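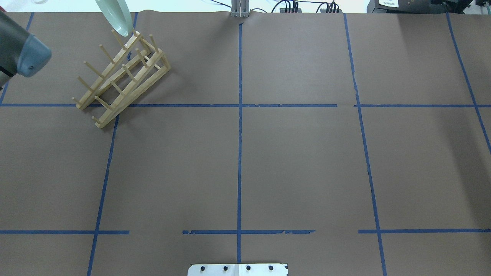

Re: [painemal-arms] Plate task, left arm faults

Khairul Osman wrote:
> Left arm threw a protective stop 2 times in 30 runs.
> Is it the rack or the wrist cable?

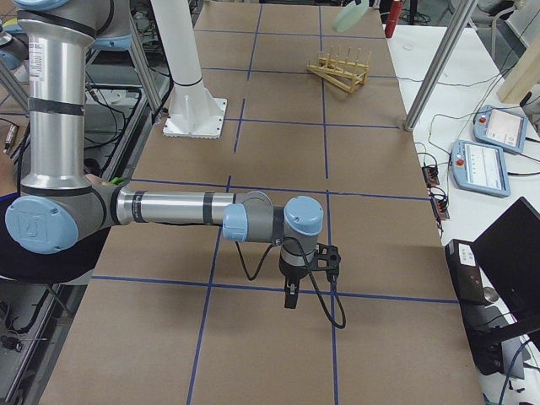 Cable check

I suspect the cable. It loops wide beside the gripper, and the stop log shows joint 6 both times. Please tie it closer before running again.

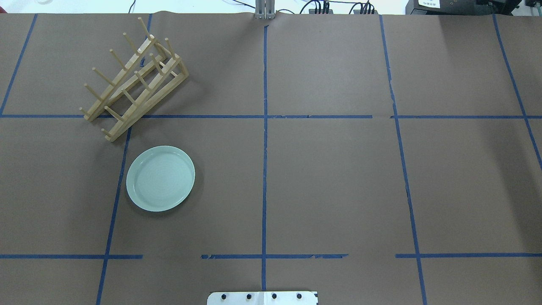

Speed stays at 10 percent until Izzati signs off. If it stops with a plate in the fingers, hit the e-stop before you reach in.

Dimas Wattimena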